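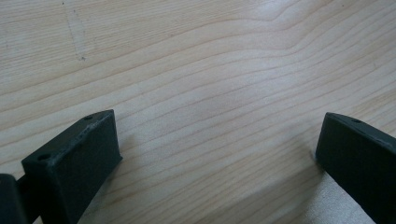
Slide 1. Gripper open over the bench top, from the gripper's own camera.

Speaker notes: Teaching by hand, teaching by remote. Kullberg workshop, afternoon session, 24 minutes plus questions.

Slide 1 (leave up while people sit down)

Say the title once. Point at the two fingers at the bottom corners. Both fingers are in view, with a clear stretch of wood between them. This is the view the policy gets. It has no overhead camera and no wrist torque. If the person recording can't do the task from this view alone, expect trouble later.

Mention the low contrast in the wood. Pale surface, fine grain, soft shadow from the right finger. The fingers are easy to pick out against it. A pale object would be harder. Come back to this on slide 5.

Slide 2. Two ways to record

Hand-held: the operator carries the gripper and does the task directly. The pose is worked out afterward from the video and the motion sensor.

Remote: the operator moves a leader arm and a follower arm copies it. Joint angles are logged straight from the follower.

Both give the same kind of record at the end: images, gripper width, and a path through space. The errors are different. Hand-held recordings drift in pose. Remote recordings are accurate in pose, but the motion is slow, with pauses where the operator was waiting to see what the follower did.

Do not get into force feedback here. There is a backup slide.

Slide 3. The Dristimton task set

6 tasks, all on a bench. Pick up, place, push, turn over, stack, wipe. Each one starts with the gripper open and nothing held. Each one ends the same way.

We recorded 105 demonstrations by hand and the same number by remote. Operators did both methods in mixed order. Say this clearly. Last time the first question was whether the remote group had more practice.

Slide 4. Starting pose

Read the rule from the slide: fingers fully open, both tips in view, hold still for 2 seconds, then move.

The hold matters more than it looks. Pose tracking needs a still period to settle. Early recordings skipped it, and the first part of each path was bent. We threw those out and recorded them again.

Go back to slide 1 if the room looks lost. The gap between the fingers narrows toward the top of the view because of the camera angle. Operators new to the tool read this as the gripper being partly closed and try to open it further. Let them open and close it a few times before the first recording.

Slide 5. Surfaces

Tracking works from features in the image. Wood grain gives some, but long parallel lines are a weak cue along their own direction. The gripper can slide along the grain and the tracker sees very little change. Marks help. On slide 1 there is a faint whitish scuff at the upper left that crosses several grain lines. A few of those per bench are worth having. We stopped sanding them out.

At the Flaltdale bench we put printed tags along the back edge, out of the work area. Drift went down on every task except wiping, where the operator's sleeve covered the tags.

Glare: one sentence only. Bright patches near the fingers wash out the grain exactly where the contact happens. Move the lamp before touching the exposure.

Slide 6. Results

Play the clip with sound off. Stack first, then push.

Hand-held data did better on push and wipe. Remote data did better on stack. Turn over was even. Pick up and place were close enough that I would not claim anything.

My reading: push and wipe need steady speed, and people move at a steady speed when they hold the tool themselves. Stack needs an accurate final position, and the tracker error shows up there. This is a reading of one task set on one gripper. Say so.

Slide 7. Mixed training

Cù is our loader for combining both sources. It resamples everything to one rate and trims the pauses from the remote recordings. Trimming has to keep the pause before closing the gripper. With that removed, the policy closes early and knocks the part over.

If short on time, skip the rate table and go straight to slide 8.

Slide 8. What I would change

Record the still hold at the end as well as at the start. Check finger wear between sessions, as worn edges change the grip on thin parts. Write down the lamp position. We did not, and had to work it out from shadows in the recordings.

Questions. Backup slides in order: force feedback, tracker settings, finger drawings.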